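Renting at Griron House: Your Questions

Can I paint my walls?
Yes, any color you can live with and later paint over. The landlord has seen your kind of purple before.

When is rent due?
On the 1st. The grace period is 2 days, and grace is the right word.

Is there parking?
There is a lot. There are also more cars than lot.

May I keep a cat?
One cat, $500 deposit. The cat does not sign anything.
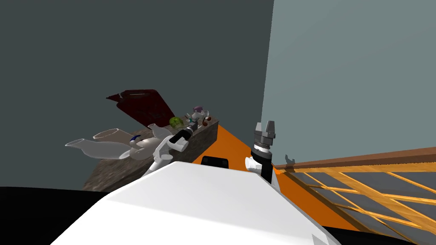
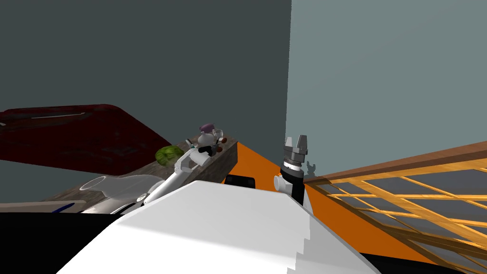
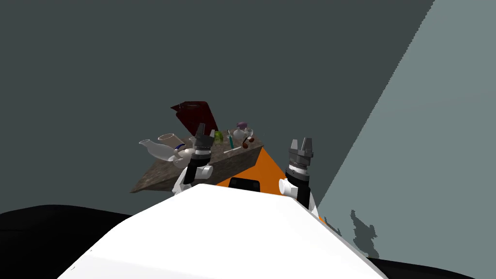
Why do the radiators knock?
The building went up in 1920 and likes to mention it. Bleeding is done each May. Until then, try earplugs.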